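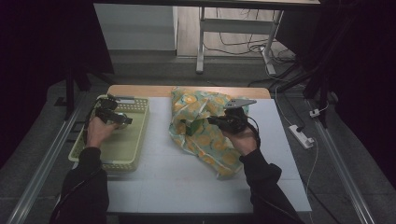 Preguntas frecuentes sobre mis talleres de pan con masa madre

¿Tengo que saber algo de pan antes de apuntarme?
Nada de nada. Yo empecé con un libro prestado y un horno que quemaba por la izquierda, así que imagínate. Si ya horneas en casa, perfecto, pero explico todo desde el principio.

¿Cuánto dura y cuánta gente viene?
Tres horas, a veces un poquito más si nos enredamos hablando (¡pasa siempre!). El grupo es pequeño y mi compañera Jurgita Org me ayuda con los amasados.

¿Dónde es?
En Flolia, en el local de la calle Raudsepp. El portal no tiene cartel, llama al timbre de abajo.

¿Qué tengo que llevar?
Un delantal y un tarro de cristal con tapa para llevarte tu masa madre. La harina la pongo yo.

¿Me llevo pan a casa?
Sí, 2 piezas: una horneada y otra en crudo, para que la metas en tu horno al día siguiente. Acuérdate de precalentarlo bien, que luego me escribís con hogazas pálidas.

Mi masa madre huele a acetona, ¿la tiro?
¡No! Tiene hambre. Dale de comer dos veces al día y en poco tiempo suele recuperarse. Si ves moho rosa o naranja, entonces sí, a la basura y sin pena.

¿Puedo usar harina integral?
Claro. Bebe más agua, eso sí. Yo para 300 gramos de harina le pongo 217 de agua y voy mirando — la masa te dice si quiere más.

Soy celíaca, ¿puedo ir?
De momento no, lo siento. En el local hay harina de trigo hasta en las lámparas. Kadri Mets prepara un taller sin gluten en otra cocina, en mayo, y os avisaré por el boletín.

¿Y si al final no puedo ir?
Escríbeme con 3 días de antelación y te cambio la fecha. También puedes ceder la plaza a quien quieras, solo dime el nombre.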